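June 4, 2023

Meter reading at 7:10 this morning: 1,415. Last Sunday it was 1,142, so 273 gallons for the week, with no laundry away from home and one load of sheets that should have gone in the week before. The target I set in December was 260. I missed it by 13 gallons, and most of that can be charged to the toilet.

The fault is a slow leak past the flapper. I put food coloring in the tank at nine last night and left it. By six the bowl was pale blue. The flapper is the Nuvo one I bought when we moved in, and the rubber has gone stiff along the hinge side, where it no longer sits flat on the seat. I cleaned the seat with a nylon pad and ran the test again for thirty minutes. The bowl was still tinted at the end, less so. The part will be replaced this week. In the meantime the supply valve is shut between uses, a nuisance that everyone in the house has complained about once already.

The rain barrel is doing better. Level at the sight tube was four inches below the overflow after Thursday's storm. I drew off enough for both tomato beds and the beans and did not touch the hose. The Pruron fitting at the base still weeps a little when the spigot is fully open. Two more wraps of tape did nothing. I suspect the gasket is on the wrong side of the barrel wall, and I am not going to drain the barrel in June to find out. It can wait until fall. 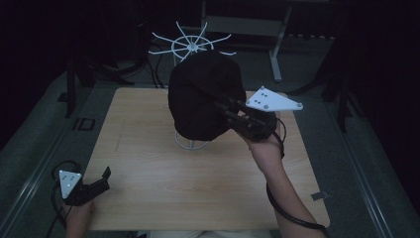 What does a leaking flapper cost over a year? At my rate of loss, two gallons a day comes to 730 gallons, a small sum on the bill and a large one next to what the barrel saves me.

I worked that out on the back of the envelope the Greltudley bill came in, then did it again in the spreadsheet. The bill itself is still estimated. Greltudley has not sent a reader down our street since winter, and the figure they used for May is 809 gallons. My own log for the same dates is higher. I could let it stand and pay less now, but the correction would arrive all at once later, probably in the same month as the car insurance. I will phone in the true reading tomorrow at lunch.

Spreadsheet changes: added a column for barrel draws, in inches of sight tube, and a second column that converts to gallons. The conversion assumes straight sides. The barrel bulges in the middle, so the numbers for the middle third are low. I may calibrate it with the two-gallon bucket when it is next empty. I also fixed the week of May 14, where I had typed the Saturday reading in the Sunday row and made one week look very good and the next very bad.

Read another chapter of Zakharchenko on household water systems before bed. The section on pressure regulators is useful, although the tables are all in metric and the print is too small for the lamp on my side. It recommends checking static pressure at an outside faucet with all the fixtures closed. I have a gauge somewhere, most likely in the drawer with the furnace manual. Static pressure in this house has never been measured, at least by me. If it is over 80 psi, that would go some way toward explaining the flapper, the kitchen faucet cartridge last year and the banging in the wall when the washer shuts off – or at least the banging.

To do: flapper, phone reading, find gauge. Buy tape. The gutter over the back step is dripping at the corner joint again and needs sealant on a dry day.

Dinner was leftover rice and eggs. Dishwasher run at 8:30, full.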